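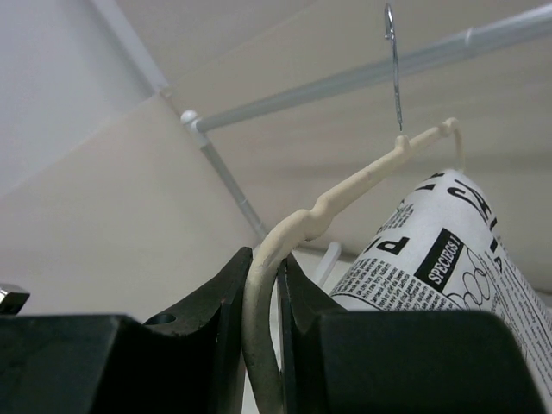 The gripper with a cream plastic hook between its fingers at the Tirnetti workshop.

Members of the Tirnetti shared workshop have spent much of November teaching a robot arm to hang things up, a job most of them admit they don't do at home.

The arm, known as Brinura, is the work of Selamawit Jemal, who began it on her kitchen worktop and moved it to the workshop when her family asked for the kitchen back. It has two black fingers, a small camera at the wrist and, on a good evening, the patience to try the same hook nine times without sulking.

The present task sounds simple. Brinura has to take hold of a plastic hook, carry it to a wire one and bring the two together. People manage this while talking on the phone. Brinura manages it 43 times out of 61, according to the tally chalked up by the door, and most of the misses are by the width of a pencil line.

"It knows where the hook is," said Jemal. "It knows where its fingers are. Getting it to believe both at once has been my autumn."

Plastic hooks are awkward customers. They are curved where the fingers want something flat, and a firm squeeze tends to swing the far end round to a place the software wasn't expecting. Jemal has slowed the last part of the movement to a crawl and turned the grip down twice. A new set of fingertips, with a shallow groove for curved parts, is being drawn up by fellow member Risard – he goes by the one name, even on the tea rota.

The whole build has cost £700 so far, much of it on motors. The first set came second-hand and lasted until the arm was asked to lift a full mug. The replacements are stronger, and mugs are now banned from the bench.

Wire is proving harder than plastic. It is thin and shiny, and under the workshop's strip lights the camera can lose it altogether, at which point Brinura stops and waits to be told what to do. Members have tried a desk lamp, then a different desk lamp. The second one was better.

Jemal hopes to have the arm hanging a row of hooks without help by the time the workshop holds its next open evening, at its unit behind Alarcón's tile shop. Doors open at 7pm. Visitors may bring their own coat hangers, though they will be expected to hang up their own coats.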